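Speaker notes: Reading the store cattle market through the autumn sales
Trulstead Livestock Outlook, producer session, September 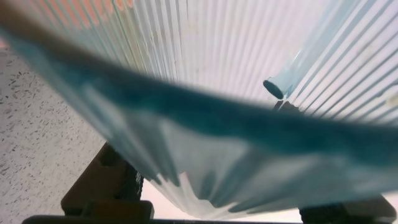
Translucent corrugated plastic sheet, with a blurred teal band across the middle.

Slide 1. Scope
Store cattle only. Finished cattle and cull cows are in the afternoon session. All prices are per head unless the slide says otherwise. Source is the Trulstead yard book, cross-checked against the Tandari weekly sheet.

Slide 2. What the average hides
The headline average moves when the mix of cattle moves. A sale heavy in light steers shows a lower per-head figure even if every class held its price. Compare like with like: same sex, same weight band, same breed type.
Pause here. Ask who budgets from the headline number.

Slide 3. Weight bands
We use four bands. The top one starts at 500 kg. Buyers in that band are short keepers and watch the slaughter price closely. Buyers in the lightest band are buying grass or silage, so their bids track feed stocks and weather. The two ends can move in opposite directions on the same day, and did at the opening sale.

Slide 4. Lot size
Even lots of 16 or more drew more bidders than split pens. The premium was clearest in the middle bands. Singles and pairs sold late and mostly to local buyers. Point to the right-hand column. Do not read out the whole table.

Slide 5. Haulage
Worked case uses the Ramanauskas route, 100 miles, full load. Cost per head rises quickly on a part load. A buyer will take that off the bid before raising a hand. Sharing a truck with a neighbor is worth pricing before entries close.

Slide 6. Presentation and paperwork
Weigh at home if you have a scale. Enter health treatments on the sale card — buyers do read it. State whether calves are weaned and for how long. Mixed horned and polled pens were marked down again.

Slide 7. Fludadance listings
The online listings now carry weights and treatment records ahead of the sale. Entries with complete records were viewed more often. We do not have enough sales to put a price on that, and the slide should not be quoted as if we did.

Slide 8. Next sales
Supply of forward cattle looks tight. Light cattle depend on rain — if grass stalls, expect more entries and softer bids. Hold the feed cost chart in reserve for questions.

Leave slide 3 up during questions. Handouts are by the door.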